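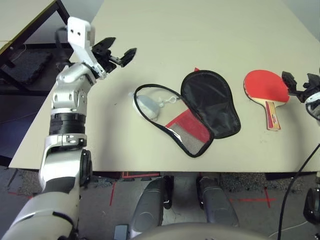 Home | Archive | Threads | Search

Re: Next job for the arms
From: Kevin Lozano
September 28, 2019

Milagros Ríos wrote:
> What are you trying after the blocks? And did the wrist
> brackets hold up?

Brackets are fine - 30 hours on them now. Next is putting a table tennis paddle in its zip case. The red rubber is easy to pick out against the beige tabletop, but the clear half of the case isn't. I've slowed the left arm to 27 per cent until I trust it near the zipper.

Åsmund, can you bring the spare gripper fingers to the workshop?

Kevin

2 replies | Share
Back to top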